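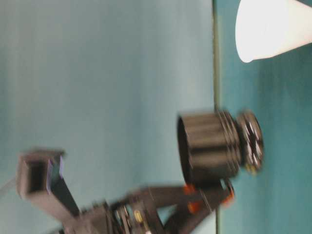 Workshop Notebook, Finishing Room: Adhesion of Floor Varnish on Reclaimed Maple

Entry of 15 April 2026, recorded by Muthoni Owino

Purpose. To determine whether the Parketti water-based varnish may be applied over the old shellac on the gymnasium boards, or whether the boards must be sanded to bare wood before delivery to the Bakilana hall.

Materials. Eight boards were drawn from the Gikine lot. Four were sanded to bare wood, ending with 120 grit. The remaining four were washed, scuffed by hand with a gray pad and left with the old finish in place. Board 282 has a split at the tongue and was kept in the scuffed group, with the split end excluded from testing.

Procedure. Two coats were applied to each board with a short-nap roller. The can was stirred, not shaken. The first coat was left overnight and rubbed lightly before the second. Cross-cut tape tests were made at both ends of every board after the full cure period stated on the can.

Results. All sanded boards held at both ends. Among the scuffed boards, two lost varnish along the cuts, and the loss on board 282 extended well past the tape. The other two passed, although one shows fine wrinkling near a painted court line. The wrinkling was visible before the tape was applied and should not be charged to the test.

The sanded boards are noticeably paler than the scuffed ones. The hall has been told to expect an amber tone. A sample of each should be sent before any further boards are cut.

Remarks. The court-line paint was not identified. Colleagues who handled the earlier Plerard order are asked to check whether the same paint was met there and how it was removed. The old invoices are in the second drawer, filed under flooring.

Decision. The scuffed method is not to be used on this lot. Sanding will proceed on the full-length boards first, with short lengths held back for patching.

Outstanding. Order 120 grit belts. Repeat the tape test on the wrinkled board after a longer cure. Obtain written approval of the color from the hall before September.

M. Owino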